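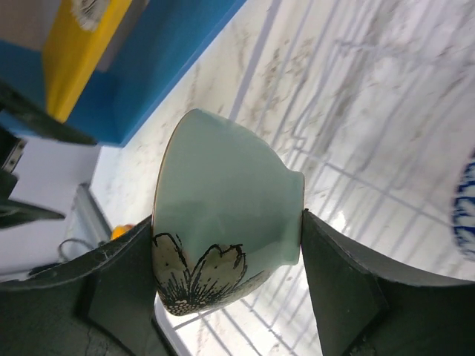 Care and Storage of Theater Properties and Puppets
Workshop Guidance for Resident and Visiting Companies
Sodgate Playhouse, Production Department

The following guidance applies to all companies using the workshop and property store. It has been revised by Kaja Rimkutė, Head of Properties, and replaces the sheet previously posted beside the paint sink. Questions should be directed to the Production Department before work begins.

Hand props
Every hand prop should be returned to its marked place on the prop table at the end of each scene. Tables are covered with brown paper and divided with tape, and each space is labeled with the name of the item and the scene in which it is used. Items carried off on the wrong side of the stage should be handed to the assistant stage manager and not left in the wings.

Food and drink used on stage
Cups, plates and bowls used for eating or drinking during a performance must be washed in hot water with dish soap on the same night. They are kept in the kitchen cabinet, apart from dishes that have been painted or repaired for display. A mended dish may not be used for food, even if the repair is on the outside. Cold tea remains the usual substitute for whiskey; add a little water if it looks too dark under the lights.

Breakable items
A second copy of any breakable item should be available before the first dress rehearsal. Wrap ceramics and glass one at a time in plain tissue – newspaper ink comes off on pale surfaces. Stand plates on edge in the crate and fill the gaps with towels. Crates should not weigh more than 30 pounds when packed.

Marionettes and rod puppets
Hang marionettes by the control bar, with the feet clear of the floor. Before a puppet is moved, twist the strings together gently and tie them with a strip of soft cotton. Wire ties cut into the thread. To untwist, hold the bar at shoulder height and let the figure turn on its own.

Check the knots at the knees and wrists before each performance. A small drop of white glue will secure a knot that has begun to slip. Allow it to dry overnight.

Joints that squeak may be rubbed with candle wax. Oil should not be used, as it stains the costume and softens paint. Painted faces are dusted with a dry makeup brush; Aivar Mockus in the workshop will advise on any mark that does not lift.

Masks
Wipe the inside of a mask after every use with a cloth dampened with mild soap and water, and leave it face up on a stand until dry. Masks must not be stored in plastic bags. Replace elastic at the start of each run.

Paint and glue
Lids are to be pressed down with a rubber mallet and the can marked with the color, the production and the month of opening. The long run of Kairys used 14 separate grays, and touch-up work was delayed more than once by unmarked cans. Brushes used in latex paint are washed in cool water, shaped by hand and laid flat.

Borrowing
The store holds 341 cataloged items. Loans are entered in the green book by the door, with the name of the borrower and the production. Items needed for touring must be requested from Zyanya Trujillo by noon on the day before collection. Damage should be reported on return, with any loose pieces placed in an envelope and attached to the item.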